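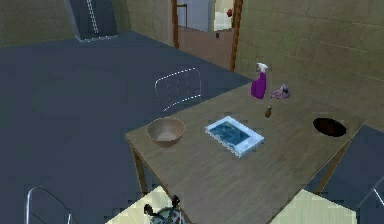 Start view of the table task in the simulator, with the gripper at the bottom.

Mahuika Table Demos, data card

The set has 3,769 demonstrations of simple table work, all made in simulation by remote control. The operator moves the arm with a hand controller and sees the same view as the policy will see later. Contact: Bilal Jaber or Anahera Wihongi.

Tasks

There are 11 tasks. Most of them ask to pick one object and put it in another place, for example "put the cloth in the tan bowl" or "move the spray bottle to the front of the table". The dark bowl is a target in two tasks only. Objects change their position between episodes, but the room stays the same.

How the data was made

Five operators did the work in Plandeo, version from March. Each person made 30 practice episodes first, and these are not included. An episode stops when the operator presses the end key, or after 800 steps. Failed episodes are kept and have success = 0 in the index file.

Files

episodes/ one file for each demonstration
index.csv task, operator, success, number of steps
splits/ train and test lists

Known problems

Some chairs are drawn only as thin outlines. We did not correct this, so please do not use the images for training a chair detector.
Operator 4 closes the gripper very early in many episodes. Lachlan Baxter is checking these, and a list will be added to splits/.
The instruction text is in English only.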